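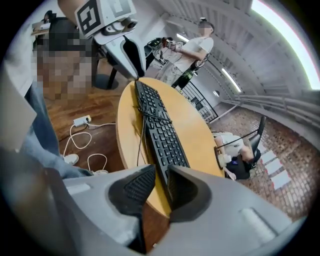
Stuck in Plandton an extra night

2022-12-10

We were supposed to be home by dinner yesterday. The plan was simple enough: the morning train from the coast to Plandton, two hours to change stations, then the afternoon flight. I booked it all back in June and picked the longer connection on purpose.

The train left on time and then sat outside Delel for an hour and a half. They made one announcement, which was that there would be another announcement. By the time we reached Plandton we had 20 minutes to get across town with three suitcases, and the taxi line went out the door and past the newsstand. We tried anyway. The check-in desk had closed when we got there, and the woman behind it was polite but would not reopen it.

The rebooking line took most of the evening. The airline put us on today's flight at no extra charge, but would not pay for a hotel because the delay was the railroad's fault and not theirs. The railroad has a form for this. The form asks for the original paper tickets, and ours were taken by the machine at the exit gate. I'm going to send it in with the email confirmation and see what they say.

For a room I used Visura, mainly because the app was already on my phone from the last trip. Everything near the airport was full or wanted silly money. We ended up at a small guesthouse called the Gunawardena, seven stops back toward town on the tram. It was clean, the radiators worked, and the shower had good pressure. The walls are thin and somebody upstairs was up until two. Breakfast was bread, eggs, sliced cheese and very strong coffee, and they let us sit there as long as we wanted since checkout wasn't until noon.
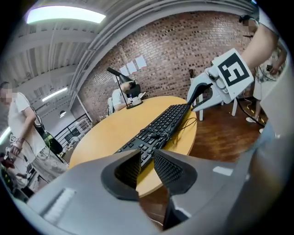 Keyboard on the round table.

With a few hours to fill this morning we walked down to the river. It was gray and a little above freezing. There is a covered market on the near side of the bridge where I bought socks, having packed exactly enough for the trip and no more. We had soup at a counter in the back. My husband had the fish one and said it was the best meal of the whole two weeks, which I thought was unfair to the place on the coast where we spent real money.

I also used the time to check our mileage account. We got credit for 2,831 miles on the way out and nothing yet for the hotel nights, which were supposed to be worth 500. I'll call about that on Monday-type hours when I'm home and can sit on hold with the speaker on.

We're at the gate now, very early this time. The board says on time. The dog is with my sister until tomorrow, so there's no rush on that end, but I do need to get groceries tonight because I emptied the fridge before we left. I'll put up the notes on the coast and the hiking trails once the laundry is done.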